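Skirnatley Village Newsletter Group
Minutes of the October meeting
Tuesday, October 27, 2026, 7.15 pm, upstairs room at the Cillis

Present: Els Willems (chair), Žofie Vaněk (minutes), Samran Srisuk, Veerle Van Wijk
Apologies: Evelien Meijer (on a late shift, sent notes by email)

1. Minutes of last meeting
Agreed, with one correction. The walk along the old railway was led by Veerle and not by Els, who has never been further than the second gate and would like that on record.

2. Autumn issue: how it went
What a lovely response to this one! We printed 216 copies and every one of them has gone out. Samran dropped the last few at the surgery on Saturday and the receptionist asked if there were more. The piece on the flood of the lower meadow has brought in 6 letters already, two of them with old photographs, and one from a lady in Skorstead who remembers being carried to school on a hay cart. Žofie read that one aloud and we all wanted to hear the rest of her story, so she will write back and ask if she would do us a full page.

The crossword had a mistake in it (9 down has five squares and the answer has six letters). Evelien says sorry in her email and has already had a phone call from her uncle. Correct grid to go in the winter issue next to the solution.

The colour cover was a great success and we would love to do it again. De Smet have quoted the same price as last time if we get the pages to them by the Friday of the week before. Els to confirm.

3. Winter issue: contents
We are aiming for 16 pages, and for once we have too much to put in them, a very nice problem to have. Agreed so far:

Front page: the new footbridge, with Samran's drawing if it is finished
Pages 2 and 3: letters, including the flood letters
Page 4: school news (Veerle to chase the school before half term is over)
Pages 5 to 7: the history of the Skirnatley bakery, part one
Page 8: recipes
Page 9: bus times, church times, bin days
The middle pages are being kept free for the carol evening until we hear what is happening about the band

The bakery article deserves a special mention. Veerle has spoken to four people who worked there and has a copy of the wages book, and it is wonderful stuff. There was a boy paid extra for getting up at three to light the ovens. It runs to far more than three pages, so part two will follow in spring. Samran asked whether it could be a little booklet of its own one day. Everybody liked that idea and it will come back as an item in the new year.

Els would like the poem about the frost kept in, even if it is long. Agreed, in smaller type.

4. Folding and stapling
We talked about whether to go on putting the newsletter together ourselves or to pay De Smet to do it. Doing it by hand takes an evening, but we all enjoy that evening very much, and the saving pays for the colour cover. Agreed to carry on by hand. Two staples in the fold, checked from the back, and the pages knocked level on the table first. Veerle pointed out that last time one bundle went out with pages 7 and 8 upside down. We will lay the sheets out in order along the windowsill this time and have one person look through each finished pile.
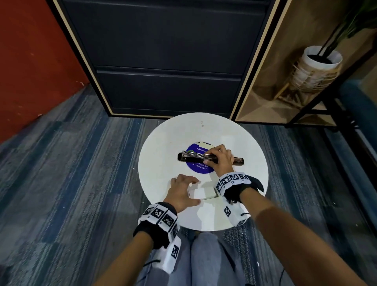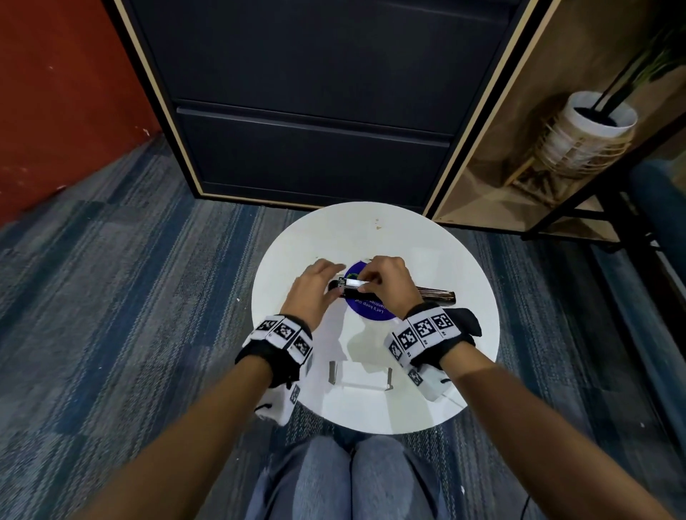 The long stapler on the round white table.

Spare staples: Samran to buy two boxes. Folding evening to be fixed once De Smet give us a printing date.

5. Delivery rounds
There are 31 houses on the new round at the top of Mill Bank and until now we have missed most of them, which is a shame as so many young families have moved in. Evelien has offered in her email to take the whole round on her bicycle. Thank you, Evelien! Žofie will draw up a list of house names, as half the gates up there have no number on them.

Samran would like to swap the Church Lane round for something flatter until his knee is better. Els will take Church Lane, Samran will take the shops and the surgery.

The copies for Skorstead go with the mobile library again. The driver has kindly agreed to keep a pile by the door.

6. Money
We took more in adverts this time than for any issue so far, mostly down to Veerle going round the market stalls in the rain. The plant nursery wants a half page for winter and the piano teacher would like her box moved away from the one for ear syringing. Agreed, and fair enough.

One advert from the summer issue is still unpaid. Els to send a friendly reminder.

7. Any other business
Samran showed us a large-print version of the bus times page he had made for his neighbour. It is beautifully clear and we would like to offer it to anyone who asks. A line to go on the back page.

Žofie asked if the children's drawing page could come back. Yes please, from all of us. Theme for winter: "My street at night". Drawings to be left in the box at the school office.

Veerle has found the very first issue of the newsletter in her mother's sideboard, a single typed sheet with a notice about a lost ferret. She will bring it next time.

Actions
Els: confirm price and date with De Smet, reminder for unpaid advert, ask about the band
Samran: footbridge drawing, staples, line about large print
Veerle: school news, bakery part one down to three pages
Evelien: corrected crossword
Žofie: reply to the lady in Skorstead, list for Mill Bank, poster for the drawing page

Meeting closed at 9.05 pm. Date of next meeting to be sent round by email.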